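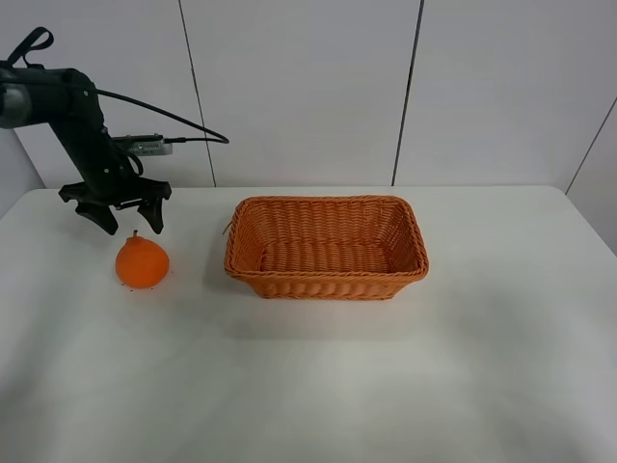
Rights of way and the Ollwood consultation

7/25/23

The consultation on the Ollwood local plan closes shortly and I have now read the whole of it, including the appendices. Most of what has been said about it locally concerns the housing numbers. My interest is in Policy 8, which deals with access strips, and which I think has been drafted badly enough to cause trouble for people who have no intention of building anything.

An access strip, in the sense the plan uses, is a band of private land along a boundary where the council may later want a path, a drain or a service trench. The owner keeps the title. What changes is that any permanent structure on the strip needs consent, and that consent can be refused if it would "prejudice future provision". There is no definition of future provision. There is no time limit either. A strip marked on the map could sit there for thirty years with nothing built on it and the restriction would still apply.

The earlier draft, which went round in April, had a sunset clause. If the council had not started work or served notice within a fixed period, the strip lapsed. That clause has gone from the current version. The schedule of changes lists it under "minor textual amendments", between a corrected grid reference and the removal of a duplicated paragraph. I would not call it minor.

I counted the affected titles, because the document doesn't give a total. The maps in Appendix C show 151 plots with a strip marked on at least one side. The plots are mainly in two groups: the old terraces behind Irudlow Lane, and the smallholdings on the Plollen side of the river. The terraces matter more. A two metre strip off a field is a nuisance. A two metre strip off a yard that is only five metres deep takes away most of what you could do with it.

Grigore Stoica, who was a parish councillor when the last plan was adopted, wrote to me after my previous post on this. His view is that the strips are harmless in practice, as the old plan had something similar and consent was nearly always given. I have no reason to doubt him on the history. My difficulty is that the old policy said consent "will normally be granted" and the new one says it "may be granted where". The first puts the work on the council and the second puts it on the owner. He replied that officers would carry on as before whatever the wording. They might. Officers also move on, and the next one will read what is on the page.

Yeison Cuadros raised a separate point at the drop-in session, and it did not get a proper answer. He has a lean-to against his rear wall, put up long before any of this, and the strip runs straight through it. He asked whether existing structures are exempt. The reply was that they are not affected "as such". He then asked whether he could replace the roof. The reply was that it would depend on the extent of the works. I have looked for the rule in the text and it is not there. Paragraph 8 of the supporting note mentions "like for like repair" but the note is not part of the policy, and it says so on its own first page.

On compensation, the plan is silent. This is normal for a planning document, as a restriction on use is not usually treated as a taking. I mention it because at least two people at the session believed they would be paid. Unless the council serves formal notice to acquire the land or rights over it, I can find nothing in the plan which gives them a claim.

Some practical notes for anyone sending in a response.

The form online limits each answer to 400 words. The limit is not shown until you go over it, at which point the page clears the box. Write it elsewhere and paste it in. Responses by letter have no limit and carry the same weight.

Quote the policy number and the paragraph number. Comments which do not refer to a particular part of the plan get grouped as "general observations" and the inspector sees only a summary of those. If you want the sunset clause back, say so under Policy 8 and give the wording you want. Copying the April wording is perfectly acceptable and probably the quickest route.

If you own one of the plots, say so, and give the plot reference from Appendix C. The map on the website is at a scale that makes the references hard to read. There is a paper copy in the library at a better scale, behind the desk, and you have to ask for it. Photocopies are charged by the sheet.

If you think the strip on your boundary is in the wrong place, it may well be. I checked a few against the registered title plans and one, on the corner by the Jireš yard, is drawn on the neighbour's side of the wall. It looks like an old base map. Get your own title plan before you argue the point; the fee is small.

My own response runs to over 100 lines and is mostly about definitions. I have asked for three changes: the sunset clause restored, "will normally be granted" restored, and the like for like rule moved out of the note and into the policy itself. I have also asked for the schedule of changes to be reissued with the removal shown as a main modification.

I have left the drainage section alone for now. The figures in it depend on a survey which has not been published, and I have put in a request for it. When it arrives I will write it up separately.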